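Fund Operations, Unit 4 notes: who actually strikes the NAV?

OK, picking up where we left off. You all liked the strategy lectures (everybody does), so now comes the part that keeps a fund alive, and I promise it's more fun than it sounds!

Our working case is Pascu, a long/short fund with 50 investors and one very tired operations person, Esi Antwi. Pascu starts the month at $100 million. Subscriptions come in, redemptions go out, the portfolio moves, and at month end somebody has to say what one share is worth. That somebody is the administrator, in our case Grornport, and I want you to be very clear on why the manager doesn't do it alone. If you're paid on performance, you shouldn't be the only one marking the book.

The order of work, more or less as Grornport does it:

Reconcile cash and positions against the prime broker. Breaks get chased first thing, before anyone looks at a price.
Price the portfolio. Listed stuff is easy. The illiquid corner is where the arguments are.
Accrue the fees. Management fee first, then the performance fee, and watch the high water mark (half of you forgot it in the last problem set).
Allocate to investors, and send the draft to the manager for review.

Say Pascu's gross gain is $5 million and the performance fee is 20 percent. Ignore the management fee for now, and assume every investor is at the high water mark. The fee is $1 million and investors keep $4 million. Now try it with one investor who came in late, at a higher price, and is still under water. Messy, right? We'll work through equalization in class, so bring a calculator.

Reading for April: the Hostatau side letter, all of it, and page 174 of the reader. Bianca Toma is taking questions on the side letter, I'm taking the rest.
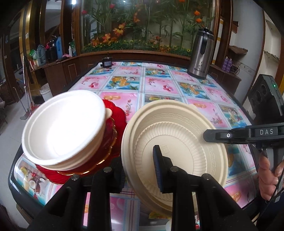
Cream plate, white bowls and red scalloped plates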